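Ticket: Rota software dropping night shifts, Prurstead General
Status: Reopened (third time)
Opened by: Lorraine Sowerby, junior doctors' rep

Since the August update, Plurkari has been cutting any shift that crosses midnight into two short ones. A 16-hour on-call now shows as two comfortable little days, and the overtime flag stays politely green. Payroll loves it. The residents, less so.

Tried so far: cleared the cache, re-entered the shifts by hand, switched the site from Prurstead to Passtead and back. The last one moved 390 shifts to Passtead, where they remain.
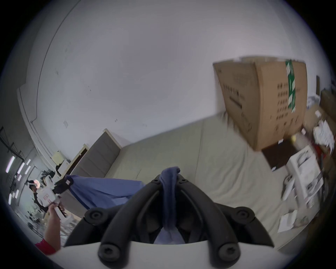 09/06/2024: Vendor replied. Hubáček in second-line support says the split is "expected behavior" and closed the ticket. I reopened it - I have free time, according to the software.

Update: got a test build. Midnight is fixed for new shifts. The 525 old ones still need recalculating, and the export stops at 1,000 rows without saying so. Hours report attached again. Please don't close this until the back pay figures match.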